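Checking and Re-zeroing the Multi-Fingered Hand on the Garkov Cell
Maintained by Dong-hyun Woo. Last revised Aug 10, 2022.
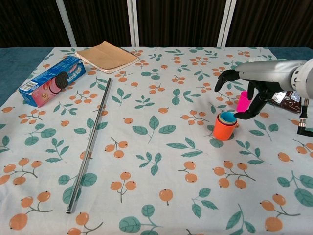

How often does the hand need to be re-zeroed?
Every 65 hours of arm time, and after any fingertip change, firmware load or hard contact with the table. The counter is on the Status page of the Skusow controller. It does not reset by itself.

The procedure covers the hand only. For the arm joints, use the Yang mastering sheet, which is kept in the cell binder. Allow 12 minutes if nothing is wrong.

Before you start
Put the controller in Manual and set the speed override to 7 percent. Check that the emergency stop works from where you will be standing. Keep your own fingers out of the hand whenever the drives are on, including at reduced speed.

You will need the nested stacking cups, the single pink cup, a 2 mm hex key and a lint-free cloth. The other table objects can stay where they are if they are clear of the path between the home pose and the cups. Anything long or tubular should lie flat on the cloth.

Zeroing the fingers
1. Move the arm to the home pose and turn the drives off.
2. Wipe the finger segments. Do not use solvent on the joints.
3. Open each finger by hand to its rear stop, then the thumb. Movement should be even over the whole travel. A gritty joint has to be cleaned before you go on.
4. Turn the drives on and open Hand > Service. The access code is 3412.
5. Select Find Zero. The fingers close and reopen one at a time, with the thumb last.
6. Read the offsets. If any finger is more than 2 degrees off, run Find Zero again. If the second reading agrees with the first, save it. If it does not, check the set screw at the base of that finger.
7. Reset the hour counter.

Checking the grasp
Bring the hand in from above with the fingers pointing down and spread. The thumb should come down toward the rim of the nested cups. Stop before contact and compare the thumb position with the taught point. Then close at the low force setting and lift 50 mm.

The outer cup should come up level, with the inner cups still seated. A tilt toward the thumb usually means the thumb offset was saved too early. Repeat the lift with the single cup. Thin rims show a bad offset sooner than the nested stack does.

Faults
E-stop trips during Find Zero: the hand cable is pulling tight at the wrist. Loosen the first clamp and route the cable again.
One finger does not move: swap its connector with the next finger's. If the fault follows the connector, order a finger module from Amberg.
Offsets drift within a shift: log the values and leave the cell in Manual.

Enter the saved offsets in the July log sheet until the new one is issued.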